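Section 6. Care and Storage of Artificial Flowers

Plunico stems from the Zinley range are supplied for indoor display only. Read this section before the first cleaning.

6.1 Routine dusting

1. Remove the stems from the container one at a time. Hold each stem near the base.
2. Dust the petals with a soft, dry brush, working from the center outward. 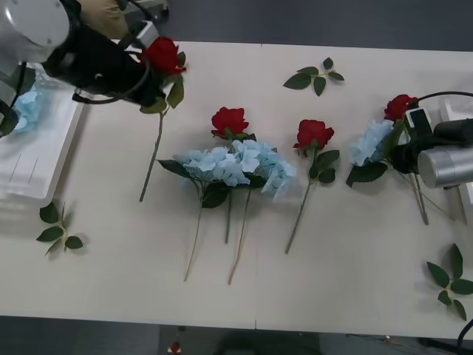

3. Wipe the leaves with a slightly damp cloth. Allow 2 hours of drying time before the stems are returned to display.

Note: Roses and hydrangeas should be dusted at least once every 6 weeks. Displays near a doorway may need more frequent attention.

6.2 Reshaping

1. Set a hair dryer to its lowest heat and hold it 13 inches from the bloom.
2. Warm the petals for no longer than 5 seconds, then ease them into shape with the fingertips.
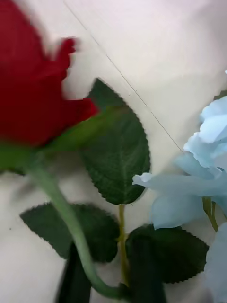 3. Bend the stem gradually. Repeated bending at the same point will weaken the inner wire.

Caution: Do not use steam, bleach or household polish. Damage of this kind is not covered by the Plurnine warranty.

6.3 Storage

1. Wrap each bloom in plain white tissue.
2. Lay the stems flat in the Dantas storage box - heavier blooms at the bottom - and close the lid without pressing. 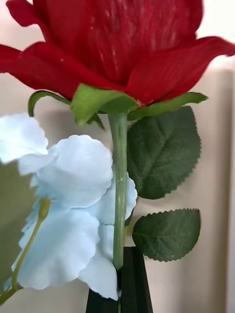

3. Keep the box in a dry place away from direct sunlight. Stock held through the summer should be inspected in June and rewrapped if the tissue is damp.

Replacement leaves are listed in Section 13.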